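Flusgate gripper comparison

The Flusgate gripper comparison is a bench procedure for comparing robot grippers on packaged food and other small household goods. It was developed at the Van Dusen workshop in Flirnton under Kenji Rosenthal and is named after the street where the workshop stands. The procedure covers the gripper, the wrist camera and the arm controller, which are treated as one unit when results are reported.

Background

The procedure grew out of a disagreement over finger shape. The workshop had been using a parallel gripper made by Vekeck, with stiff black fingers, and wanted to know if a softer finger would do better on items that deform when squeezed. Early trials used wooden blocks and plastic cups. These were dropped when all of the grippers under test handled them equally well and the results said nothing useful about which one to buy.

Rosenthal proposed using food in its ordinary wrapping. Wrapped food shifts inside its film, has no fixed outline and shows damage clearly. The first full set of rules was written down in August and revised in December 2022, when the scoring of partial grasps was changed.

Setup

A single arm is mounted at a table with a plain, matte top. Glossy tops were rejected early on, as reflections from the lamps confused the depth estimate. The emergency stop has to be within reach of the operator at all times, and the controller may not be restarted in the middle of a series.

The camera is fixed at the wrist and looks down past the fingers. This keeps the target in view during the approach, but the fingers cover part of the table, and wide fingers cover more of it. The rules count this as a property of the gripper. A finger that hides the item from the camera is not excused for missing it.
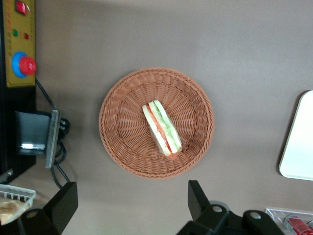

Items are presented in shallow baskets or on trays. A woven basket is harder than a flat tray for most stiff fingers, which tend to catch on the rim or push the basket along the table before they close. The basket is not fastened down. If it moves, the attempt continues, and the movement is noted in the log.

Procedure

Each gripper is given 3 attempts at an item from each starting position. The item is put back by hand between attempts and turned to a new angle taken from a printed list. An attempt begins when the arm leaves its rest position and ends when the item has been released at the target or the operator stops the arm.

Attempts are scored in 4 grades: clean, marked, dropped and missed. "Marked" means that the item arrived but the fingers left a visible dent or tore the wrapping. Before the December revision, a grasp that slipped and was recovered was scored as clean. It is now scored as dropped, whatever happens afterward.

Closing force is set once for each gripper and may not be adjusted from one item to the next. Makers of force-controlled grippers have objected to this rule, which takes away much of their advantage. A separate series with free force settings was added for that reason and is reported in its own table.

Results

The log held 2301 attempts at the close of the first comparison. The stiff Vekeck fingers were the most reliable on cans and boxes. Soft fingers did better on sandwiches and rolls, though they were slower to release and sometimes carried the wrapping with them. Changing the camera lens had a larger effect than expected on missed attempts, and changing the controller had very little.

Limitations

The procedure does not test wear. Fingers are cleaned between series, and pads are replaced when they show cracks, so long-term behavior is not measured. It also leaves out wet items and unwrapped food. Results from different tables should be compared with care, as the height of the arm's base changes the approach angle.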